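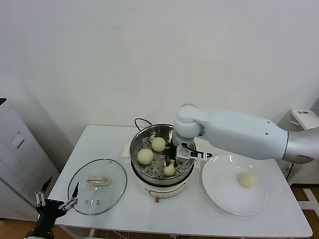 Small kitchen grants to reopen for village halls and shared rooms

2026-01-24

Virkilton District Council has confirmed that its small kitchen grants will reopen in March. Halls, clubs and shared rooms across the district may apply for up to £800 towards countertop cooking equipment, safe storage and minor electrical work.

The scheme was first run last year, when 13 awards were made. Most of the money went on plug-in equipment such as steamers, soup kettles, rice cookers and portable hobs. Several of the buildings concerned had no fitted cooker, and had until then been limited to serving cold food and hot drinks.

Under the revised rules, an applicant must show that the building is open to the public for at least five hours a week. Buildings owned by the council remain eligible, provided that the group applying has a written hire agreement. Groups that received an award last year may apply again for electrical work, but not for further equipment.

Applicants in Prellby should note that the hall on Station Road is being rewired and will not be able to take new equipment until the work has been signed off. Groups that normally meet there may name another building on the form.
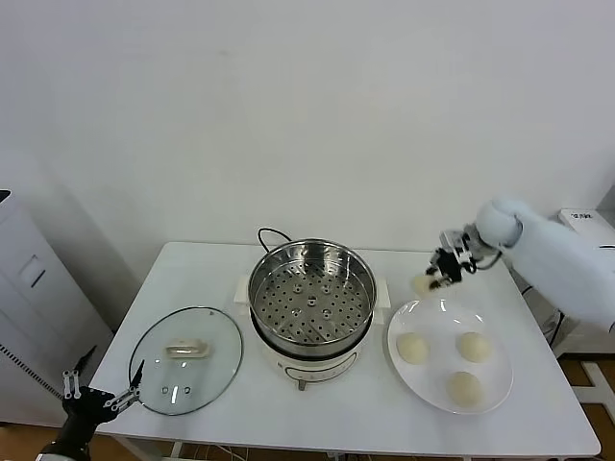 Raymonde Kennedy welcomed the decision but told the council that the upper limit was too low for older buildings, where a single new socket circuit could use up the whole award before any equipment had been bought. She asked for the cost of wiring to be met from a separate fund.

The council replied that it would look at the point when the present round has closed. In the meantime, applicants who expect high wiring costs are advised to send a written quotation with the form, so that officers can consider whether help is available from the building repairs budget.

All equipment bought with a grant must be new, must carry a guarantee and must be entered on the building's inventory. Leads should be kept clear of sinks and walkways, and extension reels may not be used for heating appliances. A person trained in food hygiene must be present whenever hot food is served to the public.

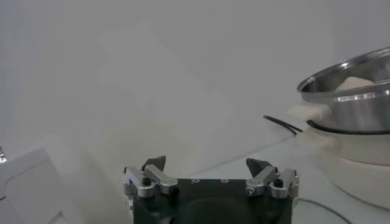

Successful groups will also be asked to keep a simple record of how often the equipment is used. The record need not include the names of those attending. It should be returned to the council offices at the end of the grant year, together with receipts. Any money left unspent at that point must be paid back.

A further £3000 has been set aside for training. This will pay for food hygiene courses at the Stukow Centre and is open to any group in the district, whether or not it has applied for a grant. Places will be offered in the order in which requests are received. Shoshana Marchetti will deal with bookings for the courses and with questions about the hygiene rules.

Application forms can be collected from the council offices and from all district libraries. Large print copies are available on request. Late forms will be held over to the next round.
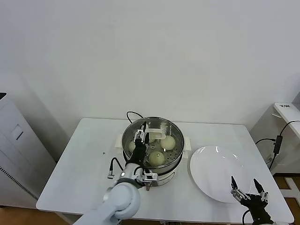
Steamed buns on the rack of an electric steamer.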